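Bench tips: teaching the arms to stir, tidy and generally behave

Collected for anyone using the Trurkulora bench between now and October. Half of this was learnt by Yutong Han the slow way and the rest by me, slower.

Set the bench before you touch the leader handles. Bins at the back against the wall, tray in the middle in front of them, beaker to the left, tube rack to the right by the sink. Put the stirring rod in the beaker leaning right. If you lean it left today and right tomorrow, the policy will learn that rods are a matter of opinion.

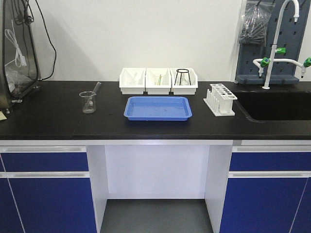

How many demonstrations do I need for one task?

We plan on 200 for a simple pick and place, and 500 once there's glassware and two hands involved. Do seven first, play them back, and throw them away. They will be dreadful.

Wipe the countertop between batches. A shiny black surface shows every fingerprint, and the model is quite happy to take an interest in them.

Go slowly, but don't dither. Hovering over a beaker while you think about lunch gets recorded as part of the job, and the arm will one day hover over a beaker with the same faraway look. If you need to think, park both arms, stop the recording and think then.

Open the gripper only as far as the job asks. Wide-open fingers knock things over on the way in, usually the thing next to the thing you wanted.

Check the wrist view before each batch. You want to see both fingertips and a fair bit of whatever lies past them.

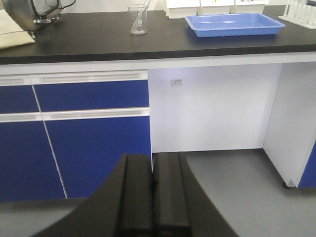
Start every run from the same parked pose, too. I used to begin wherever the last run had ended, and it cost me an afternoon of relabelling and most of a packet of biscuits.

Glass rods want to be taken high up and lifted straight. Drag one sideways and the beaker comes along for the outing. Practise with a plastic one until your wrists stop arguing.

When you work both arms, agree which one goes first and say it aloud. "Left waits, right places" sounds daft in an empty lab, but it stops them meeting over the tray. Keep elbows low on the leader side and don't lean on it when you laugh. 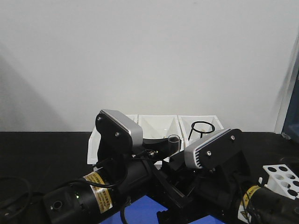

Lu wrote in to say that all this is fine for people with patience, and that swapping operators every half hour did more for the Costia set than any rule about rods. Tired hands close too early, apparently, and they had 2,060 runs to prove it.

Fair enough. Swap, then, but have the new person watch two runs before taking the handles, and put the operator's initials in the run name. On Fenach we left the initials out and spent a week guessing whose the jerky ones were. (Mine.)

Keep the failed runs in a folder of their own. A dropped tube followed by a decent recovery is worth having, as long as you label it as such. A dropped tube followed by swearing can go.

Last job of the day: park the arms, empty the beaker, put the rod back in it, and write down anything you moved.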